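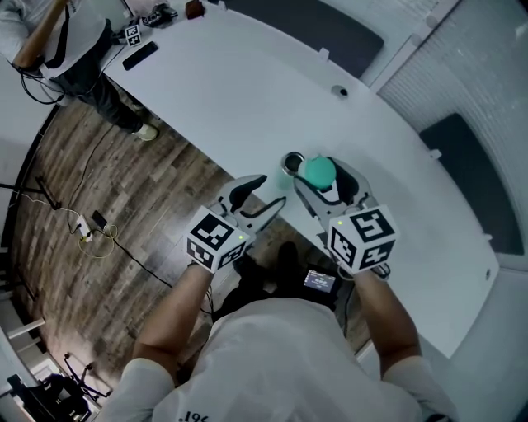 ## 4. Fitting out the shared table

This section covers the Bisum long table after the frame has been assembled and levelled (Section 3). It applies to tables with a white top and round cable openings. For tables ordered without openings, go to Section 6.

Complete the steps in order. Two people are needed for steps 4 to 9.

### 4.1 Before you start

- Confirm that all feet touch the floor and that the lock nuts are tight.
- Wipe the top with a damp cloth and dry it. Do not use cream cleaner – it dulls the finish and the marks can't be polished out.
- Unpack the grommets, panels and brackets and check them against the parts list inside the carton lid.

Parts supplied by Nustum are packed separately from the Alto panels. If a carton is missing, don't begin the work with substitute brackets. The clamp depth is different and the panel will lean.

### 4.2 Cable grommets

1. Clear any dust or chips from the cut-out. Run a finger around the inside edge and sand lightly if it catches.
2. Press the metal-rimmed grommet into the opening by hand until the rim sits flush all the way round. Fit the small grommet in the same way.
3. Slide a sheet of paper against the rim from four sides. If the paper passes under the rim, lift the grommet out and refit it.

> **Note:** The large opening takes a standard power plug. The small opening takes data and charging cables only. Feed the device end down through the top if the plug won't pass.

> **Caution:** Do not seal grommets with silicone. They must be removable for cable changes.

### 4.3 Padded panels

4. Mark the bracket positions on the underside of the far edge with pencil. The outer brackets go 100 mm in from each end of the panel.
5. Open the bracket jaws fully and slip them over the table edge. Tighten until they hold their own weight, no further.
6. With one person at each end, lower the panel into the brackets. Keep it upright. The padding will crease if the panel is bent or dragged along the edge.
7. Align neighbouring panels, then tighten all brackets evenly, a half turn at a time.
8. Push gently on the top of each panel at its centre. Slight movement is normal. If the bracket itself shifts on the table edge, release it, wipe both surfaces and tighten again.
9. Where a panel stands in front of slatted wall panelling, leave a gap of 59 mm between the two. A smaller gap traps dust in the slats and prevents the panel from being lifted out later.

> **Caution:** Panels are not load-bearing. Do not hang bags, monitors or shelving from them, and do not lean on them when seated on the table.

### 4.4 Power and cables

10. Place the power strip on the floor beside the table, outside the path of chairs and feet. Do not stand it on a damp floor.
11. Uncoil extension cables completely before use. A cable left in a coil under load can overheat, and the coil is a trip hazard.
12. Run cables from the strip to the underside of the table, then up through the grommets. Leave enough slack for the table to be moved a hand's width without pulling a plug.
13. Tie cables to the Yáñez tray at each leg. Use the fabric ties supplied – plastic ties cut into soft cable jackets when the table is moved.
14. Keep chargers off the floor where possible. If a charger has to stay there, place it next to the strip and leave it uncovered.

Do not connect one power strip to another. If more outlets are needed, have a licensed electrician add a wall outlet.

### 4.5 Using the tabletop

The top is not slotted or lipped, and round objects will roll if the table is out of level. To check it, set a small ball on the surface away from the openings and let go. If it rolls, return to step 3.6 and adjust the feet before the table is put into service.

Small items can drop through an uncovered opening. Keep screws, memory cards and similar parts in a tray while working near one. Replacement covers are available in both sizes under the Bisum spare parts number printed on the carton.

### 4.6 Routine checks

| Item | Interval | Action |
|---|---|---|
| Panel brackets | 1,000 hours of use | Retighten by hand |
| Grommets | 1,000 hours of use | Remove, clean, refit |
| Foot lock nuts | 4,000 hours of use | Check with spanner |
| Cable ties | Each April | Replace if frayed |

Section revised 1 October 2019, N. Escobar. Replaces the loose sheet packed with earlier tables.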